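Workshop notebook - open day, main room
May 6, 2018
Entry by Rhun Wynne

The room was opened to visitors at ten. The register at the door closed at 260 names, against 301 places booked. Kelly Bastos received the party from Clurberg and the two engineers from Moges, and gave the safety briefing to each group before it was admitted. Groups were limited to 13 persons, which the room bears comfortably provided that the passage by the partition is kept clear.

The demonstration at the wooden table was the cup exercise, as agreed in January. Plastic cups in red, yellow and blue are lifted and set down again with the hand-held grippers. The artificial sprig remains on the table in all sessions and is not to be tidied away between groups.
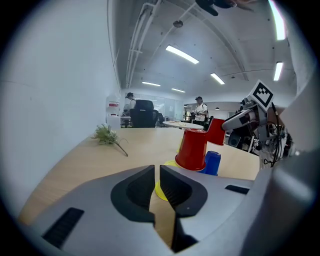 Visitors were then invited to put questions. Those from Clurberg asked chiefly about the finger pads, and whether the ridged surface marks soft plastic after long use. I replied that we hold no record of this and that one should be kept. The Moges engineers wished to know how long a new operator requires before the work becomes steady. Kelly Bastos gave her own figure of 40 minutes - I would have put it higher, and we have agreed to time the next three newcomers properly.

A representative of Truma asked whether the exercise could be repeated with cups of a narrower rim. There is a box of these in the store, left from the Zevia trial, but it has not been checked for cracked pieces. To be looked over before the next visit.

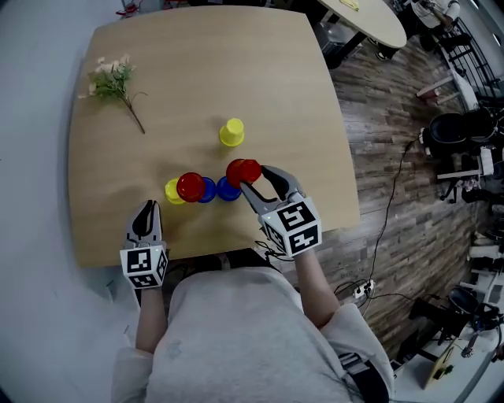 Cup exercise at the square table, with a gripper in each hand and a red cup raised.

Points for colleagues:

Cable on the floor. The run beside the square table should be taped down before any group is admitted. It was raised by a visitor, quite properly.

Briefing sheet. The second page still gives the old telephone number. Kelly Bastos will amend it and reprint.

Timing. The afternoon groups overran, and the last one had a shortened session. A letter of apology has been drafted and awaits signature.

Marker cubes. Several visitors touched the printed faces while handling the grippers. Please inspect them and wipe with a dry cloth only.

Loan request from Truma: received verbally, to be put in writing before it is considered. R.W.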